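Notebook > Craft & Print > Classroom labels

Jun 2, 2023

Labels and pocket cards, second try

I start a new page for this, as the old notes from February are mixed with the laminating tests and I cannot find anything in them.

What I want: a set of small weather and season cards for the wall calendar in the Tivance shop. The card must fit the clear pockets, so the cut size matters more than the drawing. Last time I made the drawings first and then had to squeeze everything, and the sun lost its rays on one side. This time I drew the empty card first, printed it on cheap paper, cut it by hand and put it in a pocket. It fits, but only if the corners are rounded. With square corners the card catches on the seam and bends.

Paper. I tried the Jellia matt card and the Sundaram cream card. The Jellia takes the blue very well, but the chalk grey becomes a little green. The Sundaram is warmer and the grey stays grey, although the white letters look yellow beside anything that is truly white. For a calendar that hangs alone on a wall I think nobody will mind. I choose Sundaram for the seasons and Jellia for the weather, and I will look at them together again in daylight before I put them in the shop.

Fonts. The hand-drawn one is nice for the big words (SUNNY, WINDY) but too thin for the small line under it. I changed the small line to the plain rounded font and made it a bit heavier. "Foggy" still looks strange, the two g's touch each other. I moved them apart by hand, and this must be done again if the text is changed. Please, colleagues, do not retype this word in the file. Copy the whole group.

Cutting. The Codgate cutter reads the corner marks if the sheet is straight, and it refuses if the sheet is a little turned. I lost two sheets like this. The marks should be pure black. I had them in the same dark grey as the chalk background because it looked more elegant, and the cutter did not see them at all. Blade on the setting for thin card, then two passes. One pass leaves small hairs at the bottom corners, and if you pull the card out they tear.
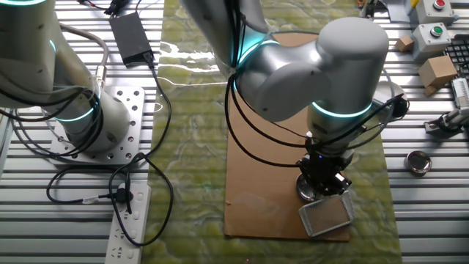 After the second pass I leave the sheet on the mat and roll the mat away from the cards, never the cards away from the mat. They stay flat in this way. The ones I peeled in a hurry have a curl, and two days under the dictionary did not help them. I keep them for testing pens.

Number of cards. I wanted the set to fill full sheets without waste, but with the season cards it comes to 29, and this is a stupid number for a grid. One place stays empty. I thought to put there a blank card, so the customer can write her own word. Then I tried it with a white gel pen and with a chalk marker. The gel pen is good after it dries. The chalk marker wipes off on the Sundaram card, also when I do not want it. So the blank card goes on the Jellia sheet, and I write in the listing that a gel pen is needed.

The colours of the clouds are still open. In the file there is a light cloud for "cloudy" and a darker one for "rainy" – on the screen you see the difference, on paper almost not. I made the rainy one darker again and added drops. For "stormy" I have only a lightning and no cloud, it is maybe better so. Children understand it, I asked in the family.

To do:
– save the file with the text as outlines, and keep the other version with living text in the same folder
– new preview pictures for the shop, without the brown table
– write the cutting instructions again for people who have only scissors
– ask for the price of the Jellia card in the bigger pack
– corner punch: the small radius, not the middle one

The instructions for scissors need the most time. I must explain the rounded corner to someone who does not own a punch. A coin works, you draw along it with pencil and cut on the line, but the pencil is visible on the cream card. Drawing on the back side is the solution, and I will put a thin corner line on the back of the printable, if the two sides come out in register. On my printer they are moved a little to the left. I will test it on the next printer too.

Comments

Thank you for the tip with the black marks! Mine were navy and I thought the machine was broken.

Will there be a "hail" card? We get more hail than fog where we live.

I use a bottle cap for the corners, it is easier to hold than a coin.

Contact | © Tivance 2023 | Back to top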